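Sarkiveo informiert über den Stand der Steuerungssoftware für Sortieraufgaben, 2. März 2023. (1/5)

Die Greifplanung wurde überarbeitet - Wahrnehmung und Bewegungsplanung laufen nun als getrennte Prozesse.

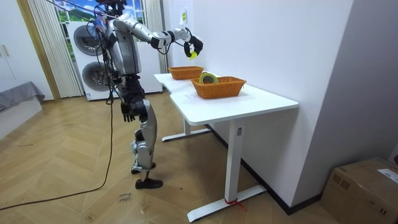
(2/5) Die Trajektorien werden alle 137 Millisekunden neu berechnet. Grundlage ist die Planungsbibliothek Katona.

(3/5) Für Ringformen wurde ein eigener Greiftyp hinterlegt.
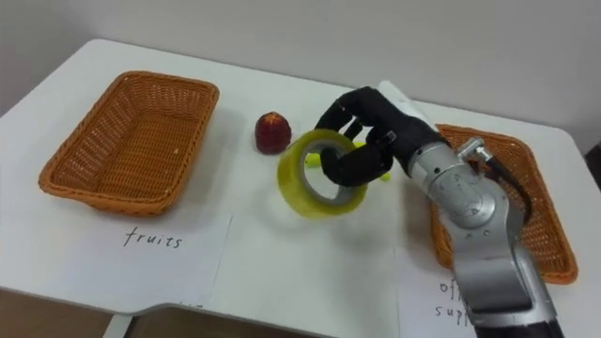

Roboterhand an der Kleberolle, links der Korb zum Zettel »fruits«.

(4/5) Der Testdatensatz umfasst 839 Greifvorgänge.

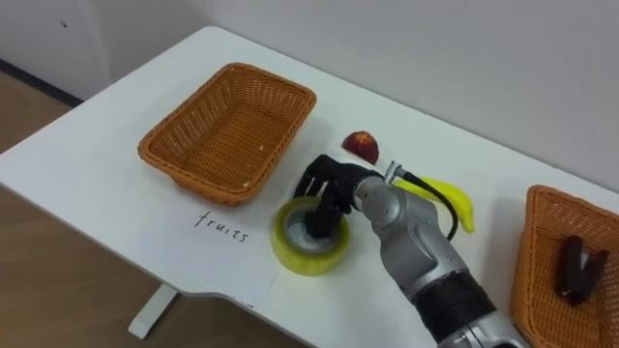 (5/5) Wann wird die Software veröffentlicht? Die Freigabe ist für August vorgesehen.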